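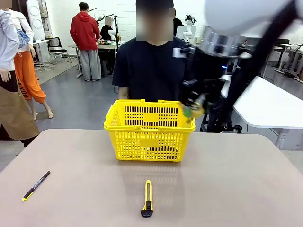 Yellow shopping basket, two handles, on the beige worktop. Utility knife and black marker in front.

Orness Hand Basket, yellow
Item no. 3911

Plastic shopping basket for shops, market stalls, stock rooms. Slotted sides, solid rim, two carrying handles that fold in over the top. Same basket we use on our own packing table in Palow for the small stuff, pens, knives, tape, labels.

In stock: yellow only. Green is finished and not coming back, sorry.

Sold singly or in packs of 10. Bigger orders (24 and up) please ring first, we don't keep that many on the shelf and they come over from Puvovberg.

Good to know
- handles lie flat when you put it down, stand them up again before stacking or the next one sits crooked
- wash by hand, warm water, ordinary washing up liquid. No dishwasher, the rim goes wavy
- crumbs and pen lids do get stuck in the slots, old toothbrush sorts it
- small things like drill bits will drop out of the sides. Put a tray or a bit of card in the bottom
- price labels stick best on the rim, they peel off teh slotted part

Knife and marker not included. Both are seperate items, see Cutting and Marking. Knife is the yellow one with the black rubber grip, blades sold apart.

Printing
Shop name on the rim, one colour, black or dark blue. Minimum is 10 baskets. Send artwork to Rosemarie Rothe, not to the general address, it gets lost there. Allow about 24 days. No printing on the handles, we tried and it rubs off.

Delivery
Singles go by post, packs by carrier. Collection from the Palow counter is fine, bring the order number. Returns unused only, and not if printed.

Old Naqvi baskets: these do NOT stack with the Orness, the rim is a different width. If you have a mixed lot keep two piles.

Questions about bulk prices to Roswitha Fuchs. Prices on this page good until July 31, 2021, new list after that.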